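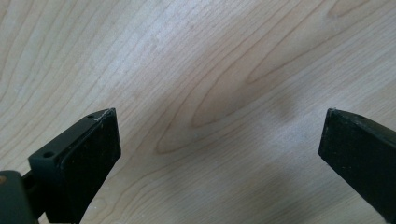 Section 5: Setting Up the Transition Area

Read this section with Section 2 (Course Layout) before you start. It applies to sprint and standard distance triathlons, including races with paratriathlon waves. Racks, signs and mats should all be in place before check-in opens.

5.1 Before you begin

You will need the signed site plan, the start list sorted by wave, the rack numbers, the fence panels and the box of cable ties. Check that the start list carries the same revision date as the site plan. The plan for Pruddale was last revised in June, and older copies show the bike exit on the wrong side of the boathouse road.

Note: If the two dates don't match, stop and call the race office. Do not number any racks from an old list.

5.2 Marking out the lanes

1. Find the swim entrance, bike exit, bike entrance and run exit on the site plan. Put a cone at each one.

2. Run a chalk line from the swim entrance to the bike exit. This is the center lane. Keep it clear of racks, bins and power cords.

3. Mark the rack rows at right angles to the center lane. Each row holds 8 racks.

4. Walk the full route as an athlete would: swim entrance to rack, rack to bike exit, bike entrance to rack, rack to run exit. Every athlete should cover the same distance no matter which rack they are given. If they don't, move the entrance or the exit until they do.

5. Sweep the center lane. Pick up gravel by hand where the broom won't lift it. Athletes cross this ground barefoot.

Caution: Chalk lines wash out in heavy rain. If rain is forecast overnight, mark both ends of each line with tape as well.

5.3 Placing the racks

1. Carry racks with two people. Do not drag them, as the feet will bend.

2. Set each rack on its chalk mark and push down on the crossbar. It should not rock. On sloping ground, turn the rack so that the feet sit across the slope.

3. Tie neighboring racks together at the feet with two cable ties. Trim the ends flush.

4. Fix the number strip to the crossbar, facing the center lane. Low numbers go nearest the swim entrance.

5. Hang a test bike by the saddle at the end of every row. Both wheels should clear the bikes on either side — if they touch, the spacing is wrong and the row has to be reset.

The Florkport site has a paved lot with drains along the north fence. Leave the row beside the drains out completely and add it at the south end.
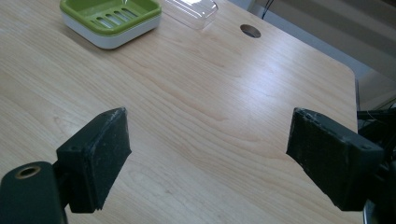

5.4 Paratriathlon spaces

Athletes in wheelchair classes change from a handcycle to a racing chair and need much more room than a standard rack space gives them. Mark these spaces first if the site is small.

1. Choose the flattest ground close to the bike exit. Grass is acceptable only if it is short and firm.

2. Mark one open bay for each athlete, with no rack in it. The bay must hold the handcycle, the racing chair and one handler, with space to turn.

3. Place a chair with a firm seat and no wheels at each bay for athletes who use a prosthesis. Remove it if the athlete doesn't want it.

4. Cover any lip, curb or cable on the route with a ramp. Push an empty chair over each ramp in both directions.

5. Put the athlete's name and race number on the bay sign. Handlers get a bib with the same number.

Caution: Do not store spare fence panels in or behind these bays, even for a short time.

5.5 Timing mats

1. Lay one mat at each of the four cones from 5.2. The cable end goes on the fence side.

2. Tape the front and back edges down along their whole length.

3. Switch on the reader and wait for the green light. Carry the test chip, number 762, across each mat at a walk and then at a run.

4. Check that both readings appear on the timing screen. If only one shows, lift the mat, clean the connector and repeat step 3.

Note: Handcycles sit low and can pass the chip over the mat at an odd angle. Test again with the chip strapped to a chair frame.

5.6 Final check

Walk the area once more with the transition manager. At Tavares this is Jawad Soomro, who also holds the gate keys. Both of you sign the check sheet. After that, no rack, sign or mat is moved without the manager's approval.

Close the gates and post one marshal at each until check-in opens. Go on to Section 6 for check-in and bike inspection.

Section 5 last updated 4 July 2022.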